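Reading order for the Trevwood books

I finished the last of the Trevwood novels in May and have had two emails asking what order to read them in. The numbering on the spines is no help, so I wrote down what I worked out.
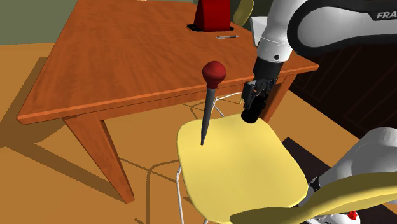

Publication order and story order

Cinzia Fontana wrote the books out of sequence. The first one published, The Hamton Ledger, is fourth in the story. The prequel, Salt Road, came out last and takes place 44 years before anything else. The paperback reissue numbers them by story date. The original hardcovers number them by publication. Library catalogs mix the two, and mine lists Salt Road as both 1 and 10.

There are 10 novels and one short collection. I read them in publication order and would do it that way again. Salt Road gives away who owned the mill, and the question of who owned the mill is what holds up most of The Hamton Ledger. If you start with the prequel you will know the answer before the lawyer in the first book has figured out there is a question.

Where the series slows down

Books five and six were written as one manuscript and split by the publisher. Book five stops without an ending. The last chapter is a list of goods on a barge, and then the text is over. Have the sixth one on hand before you start. I didn't, and waited a month for an interlibrary loan.

Book six has the opposite problem. The first 90 pages repeat events from book five through a second narrator, the surveyor Policarpio. Some of it is new. His account of the flood disagrees with the earlier one on the height of the water and on which bridge went first, and both details come up again in book nine. I would not skip these pages, but they can be read fast.

Editions

The hardcovers have a fold-out map of the valley at the back. The paperbacks print the same map across two facing pages, and the town of Hamton falls in the gutter. If you want to follow the river chapters you need the hardcover map or a photocopy of it.

The paperbacks do fix some errors. In the hardcover of book three, the doctor's daughter is called Ruth for one chapter and Edith for the rest. The paperback has Edith all the way through. It also restores a letter that was dropped from chapter 2, without which the doctor's trip north makes very little sense.

The short collection is called Mernodine, after the patent medicine that everyone in the valley seems to be taking by book seven. Read it after book eight. The title story explains where the recipe came from, and the one about the ferry is the best thing she has written at any length. The other stories are minor. Two of them are early drafts of scenes in book four, with the names changed.

What I skipped

I have not read the companion guide. It was put together by a different author, and from the index it covers only the first six novels. If anyone has a copy and can tell me whether it gives a date for the second mill fire, please leave a comment. I have it down as the winter before the flood, but book nine puts it after.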